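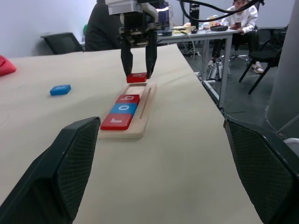 Letter tiles and a narrow wooden tray; the row so far reads "rob".

Letter tiles are small flat pieces, each carrying one character, which are set side by side to make words. Lowercase sets are usually recommended for beginners, on the grounds that most printed text is lowercase. The argument is reasonable, though it is repeated more often than it is tested.

Trays and strips

A tray keeps the row straight and fixes the reading direction. Makers claim a good deal more for it. The Stimton catalogue, dated March 14, 2002, promised "faster spelling in 9 lessons" and gave no source. Jadwiga Jabłońska, who reviewed 138 classroom sets for the Oder handbook, found 3 with any published trial behind them, and all of those were run by the seller.

Colour

Many sets use red and blue. In some the colours separate vowels from consonants — a scheme popularised by the Sadowski primer — but in others they follow no rule that a learner could use. A word may then show one vowel in blue and the same vowel in red.

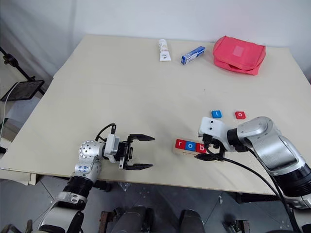

"rob" on a light wooden strip, with a blue "t" and a red "o" lying apart from it.

Choice of words

Short words that grow into longer ones, such as "rob" and "robot", are a common exercise. Hélène Fehr has objected that the pair share letters but neither a meaning nor a vowel sound, and that learners may be copying a shape. Her critics have yet to answer the second point.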